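The cable cell after the stop: a gallery from Asmont

Written by Oduor Mfaume, Monday, March 29, 2021

Many people asked me to put something on our page about the stop we had in the cable cell. I wanted to do it earlier, but we had to finish the report first, and the report is long and full of tables. A gallery is easier to read. I will tell what happened, and after the picture I will continue with what we found and what we changed. Who wants the full report can ask Carla Karaki in the office, she has it in print and as a file.

For those who don't know our work: at Asmont we prepare small cable sets for Melura, who build them into their control boxes. A set is a twisted pair with a connector and a small plastic part. The robot takes one set from the yellow tray, turns it to the right direction and puts it into a holder. A person then checks the holder and closes it. It is a simple job for a person. For a robot it is a difficult job, because a cable never lies two times in the same way.

The cell had been working with the new gripper program for two months when the fault came. It was in the evening shift. The robot went down to take a set, closed the fingers and lifted. It had the set it wanted, but a loop of a second cable was caught behind the left finger, and that cable was tangled with a third. All three came up together. The robot measured the opening of the fingers, found it correct and continued to the holder. On the way the second cable went tight over the rim of the tray, and the tray was pulled off its pins.

Here I must say the part that is not nice to write. Our colleague at the holder saw the tray moving and reached in with her hand to keep it from falling. The light barrier should have stopped the robot at once. It did stop, but late. The arm traveled 62 millimeters after her hand was already inside. She was not hurt. The arm touched her sleeve and nothing more. We still treat it the same as an injury, and so it was reported on the same evening.
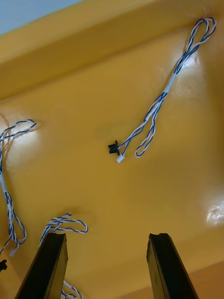
The first question was why the robot did not notice the extra cables. The answer is in the check itself. The program looked only at how far the fingers were open after closing. A loop which hangs behind a finger does not change this value, so for the program everything was good. There is a force sensor in the wrist, and it did register the pull at the rim. But the limit for it was set high, at the value we used for the old metal parts. When we changed to cables in May of last year, the limit was copied from the old program. I made this copy, so I can say it without blaming another person.

The second question was why the arm stopped late. This took us more time. The light barrier was in order and gave its signal correctly. The delay was in the relay between the barrier and the robot controller. We tested it again and again on the bench. Most times it was quick, and sometimes it was slow, and we could not see from outside which one it would be. In the worst test it needed 655 milliseconds to open. Our yearly inspection had tested only if it opens, and the time was not written down anywhere. It is written down now.

The third question was about the tray. A glossy surface is good for cleaning and the parts slide easily on it. But the camera has trouble with the bright reflections, and thin white wire is hard to separate from a white reflection. In the recordings from the weeks before the stop we found several picks where the program had missed a piece of wire close to such a bright place. Nothing bad had come of these, so no one had looked at them. I think this is the thing I regret most. The information was on our disk the whole time.

What we changed, in the order we did it:

The relay was replaced with a safety relay of a different type, in two channels. We measure the stopping time at the start of every week, and the value goes on the sheet at the door of the cell.

The force limit was lowered. If the robot feels a pull in the first part of the lift, it opens the fingers, goes up empty and takes a new picture. This makes the cell slower. Before, we made 700 sets in a shift, and we do not reach it today. Melura was informed and they accepted it.

The lift itself is different too. The robot now raises the set a short way, waits, and makes a small movement to the side. A caught loop will usually show itself in this moment as a force.

The tray is screwed down. The pins were practical when we had to change trays often, but it is not so often that it justifies them.

We put fewer sets in the tray at one time, and they are laid apart by hand before loading. When cables are tangled already, they go back into the box and a person separates them on the bench.

And last, the instruction for all who work in the cell: if something is falling, let it fall. Press the stop and step back. Rugemalira, who does our safety training, repeats this with every shift now, also with the people who have been here for many years. It is a natural movement to catch a thing, and I would probably have done the same as our colleague.

Still open is the matter of the reflections. We have two sample trays with a matte surface from Zastton, and one of them looks promising, but the connectors do not slide so well on it and the small black parts stay where they land. We will test both before we order. We are also trying to move the lamp higher and put a diffuser below it. I will add pictures of both trays to this page when the tests are done.

Questions about the relay tests can go to me directly. For visits to the cell please write first to Carla, as we run it only in the day shift at the moment.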